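Hi, I'm Tala Matar and I look after payments at Jeklow. We help small online shops take money from customers abroad, and I badly need another pair of hands on my compliance desk! 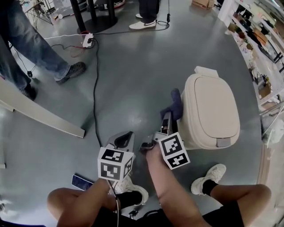
Page last changed: September 13, 2022

You'd be checking new shops' papers, chasing missing forms and helping me keep our licence reports in order (there are plenty, and I do get behind in August). We've got 400 shops on the books and a team of 65, so you'll get to know people fast. I don't mind if you've never worked in a bank, as long as you write a clear email. 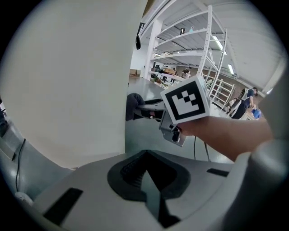 Do I need to live in the UK?
You can live anywhere in the UK or the EU, provided you already have the right to work there.

Send your CV to me or Tetsuya Kubo.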